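How to Get Through an Open Call for Seasonal Park Work

I did my first open call for a theme park summer season in April 2023, and I made every mistake going. I've since been hired twice (yay!), so let me walk you through how I do it now.

Start with the posting. Erstead, where I work, wants one page and one photo, and my first letter ran to 780 words. Way too long! Trim yours until you can read it out loud in a minute.

Next, pick your song. Sixteen bars, something cheerful, in a key you can manage first thing in the morning. Dalva Pimentel, who taught me to dance, made me film myself every night for a week - painful, but do it.

Then pack the night before. Flat shoes, spare shirt, two printed resumes, a pen, and real food. There were 1,129 of us in line that first time and I'd brought one granola bar.

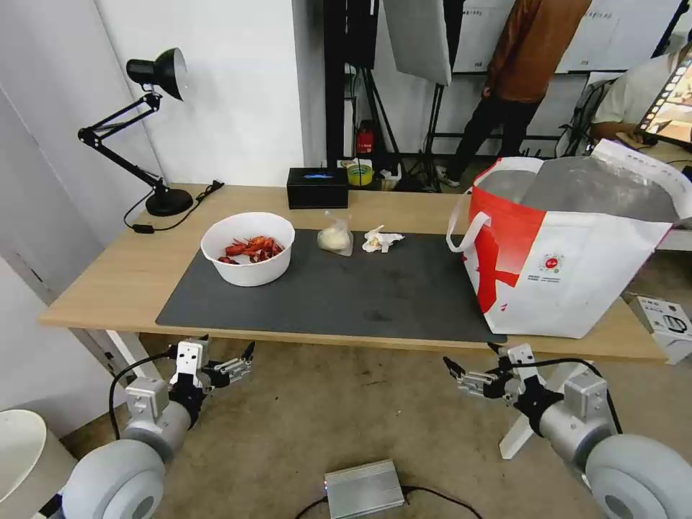
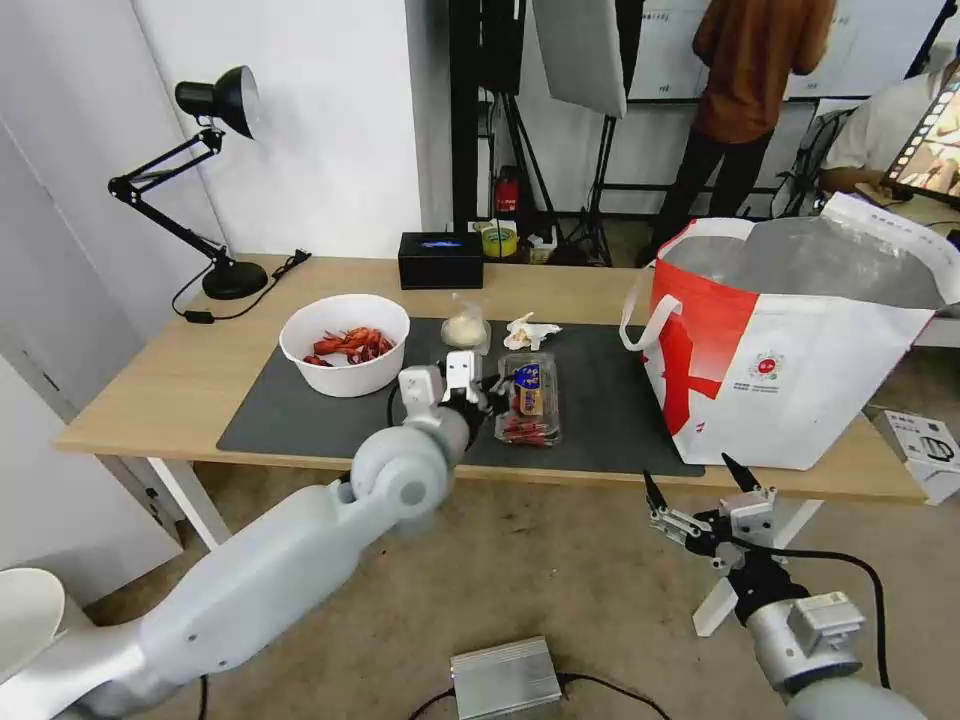
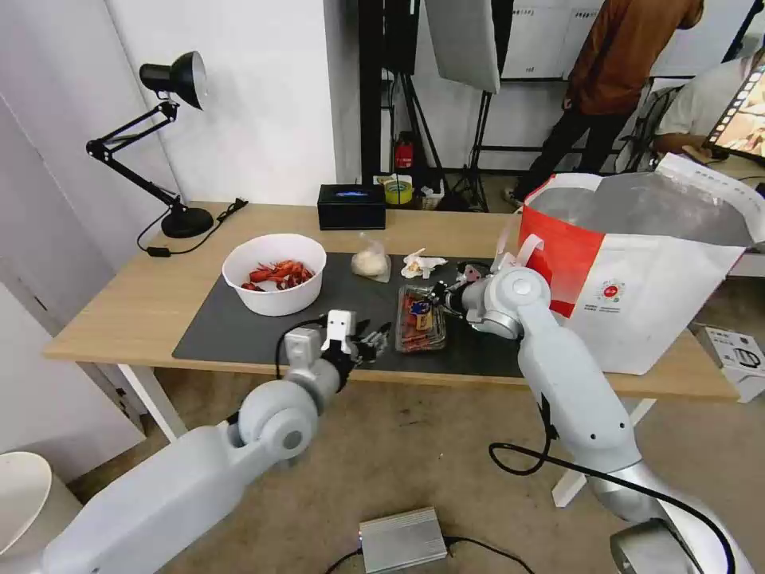

When you get your number, find a wall and stretch. Don't run the dance routine full out in the hallway, you'll be wiped by the time they call you. In the room, stand where you can see the choreographer's feet, and if you miss a step keep smiling and jump back in on the next eight.

If you get a callback, ask about housing before you sign anything. Mine was a shared place that cost 1,000 for the season, and I only found out in July that the shuttle stopped running at ten.

Write down your audition number too. You'll need it if you email them afterward.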